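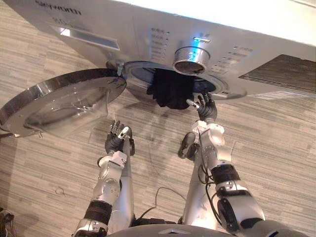 Unloading is the stage of doing the laundry in which washed items are taken out of the machine and moved to the place where they will be dried, sorted or folded. It comes between the end of the wash programme and drying. In household manuals it is often treated together with loading, although the two are done differently.

Front-loading machines

In a front-loading washing machine the drum lies on its side and is reached through a round door, usually with a glass porthole. A rubber gasket seals the gap between the door and the drum. On most models the door stays locked during the programme and for a short time after it, up to 2 minutes on many older machines. The detergent drawer and the programme dial are normally placed on the front panel above the door, so that the machine can stand under a worktop.

Long sleeves, trouser legs and straps wind round one another during the spin. When one item is pulled, others tend to follow it over the lower lip of the drum, and dark clothes may reach the floor before they are noticed. The usual method is to loosen the load by hand inside the drum and take out one piece at a time. Small items such as socks collect in the fold of the gasket and against the back wall of the drum, and the drum is turned by hand once to check for them.

Top-loading machines

In a top-loader the clothes are lifted upwards. Heavy pieces such as bath towels and bedspreads are harder to take out in this way, but there is less risk of dropping them. Twin-tub machines, now uncommon in much of Europe, need an extra transfer from the washing tub to the spinner.

Baskets and supports

The basket may be of plastic, wicker, wire or cloth. Plastic baskets with open or latticed sides let air through and are easily wiped clean. Wicker is sometimes lined with a white cloth to stop splinters catching on knitwear.
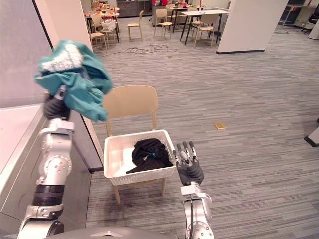

A basket set on the floor has to be bent down to for every piece. Placing it on a chair or stool brings it nearer to waist height, which makes the work easier on the back. In her household guide Linen Days, Ottilie Pichler recommends a chair with a back, turned so that the backrest keeps the basket from sliding off on the far side. Rupert Steiner, writing on shared laundry rooms, prefers a fixed shelf and notes that chairs brought in from elsewhere are seldom taken back.

Shaking out

Each piece may be held up and shaken once or twice before it is hung. Shaking opens the creases left by the spin. Higher spin speeds leave less water in the cloth but set the creases more firmly, and for shirts a speed of 1000 revolutions per minute or lower is often chosen.

Order of removal

Delicate items are generally taken out first. Dark and light pieces washed in separate loads are kept apart until dry if the dye is not known to be fast.

See also: Clothes horse; Laundry basket; Spin drying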